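Search this site
Search
Enter keywords

SORTING, STORING, SELLING ON: talk notes, Sunday, after lunch slot

Keep it under 16 min. They will be sleepy. Start with the tubs.

Opener: who here has bought a mixed tub and regretted it. Hands up. Me too, twice this year. Wait for laugh, move on if none comes.

What a mixed tub is: someone's childhood, plus hair, plus a battery. Price by weight, so you pay for the hair. Look through it before you pay if the seller lets you. If they won't, walk.

Three piles on day one. Keep, wash, out. Don't sort by color!! Everyone sorts by color. Looks lovely on a shelf and you can't find a thing, a black hinge in a drawer of black is gone for good. Sort by shape, then split a shape by color only when the drawer gets full. 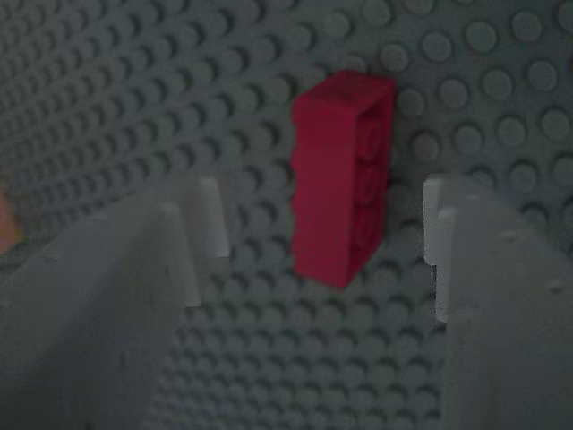

Plates before bricks. Plates hide under everything and they go missing first. Then slopes, then wheels, then the small fiddly stuff in anything with a lid. I use Skosance drawers, the shallow ones. Deep ones are a trap, you end up digging. Not paid to say this, they do stick a bit in summer.

Washing. Lukewarm water, drop of dish soap, mesh bag, swish. No dishwasher, no hair dryer. Stickers and electric parts stay out of the water. Dry flat on a towel, turn them over at bedtime. Somebody will ask about yellowing. Say: yes there are tricks with peroxide, no I'm not doing them today, ask me at the table.

Inventory. Pause here, drink water.
- Barkis spreadsheet is fine to start. Free, ugly
- I moved over at almost 10 tubs, wish I'd done it sooner
- Plolell for anyone with more then one room of it (say this kindly)
- back it up. I lost a whole winter of part counts

Sets vs. parts. If a set is nearly complete, finish it and sell as a set. If it's missing the figures, break it up, the figures were most of the money. Instructions sell on thier own, keep them flat, no folding.

Building tables: get one you don't eat at. Light from the side you don't write with. Leave a half done build out if you can, putting it away kills it. Mine sat 2 months in May and June and I still went back.
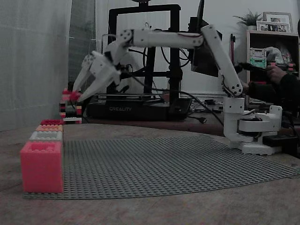 Small red brick in the gripper, over a short stack.

Selling at the Tomar swap. Bag by type, price on the bag, round numbers, bring change. Have a cheap box at kid height. Kids pick for ages, let them, the parents wander over and buy the good stuff. Don't haggle in the first hour. Last hour haggle on everything, you don't want to carry it home.

If time: the story of the tub with the dentures in. Skip if running late.

Questions. Repeat each one into the mic, back row couldn't hear last time. Handouts by the door, take one not 2, I ran short.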